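Our club at Jultum meets on Monday evening, and this term we try to teach our robot to help in a nursing room. The team is called Ernum. We are students, so progress is slow – but we have now 226 practice runs saved.

My part is the approach. The robot must stop at the right distance before the hands start to work.

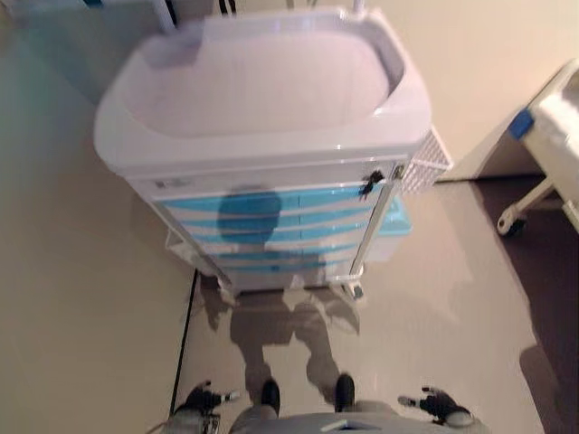 Stopping distance is harder than I expected when I joined. With the medical cart I use the blue drawer fronts as my guide, and I must also remember the wire basket on the right side, because it sticks out past the drawers. Next week I will write about turning.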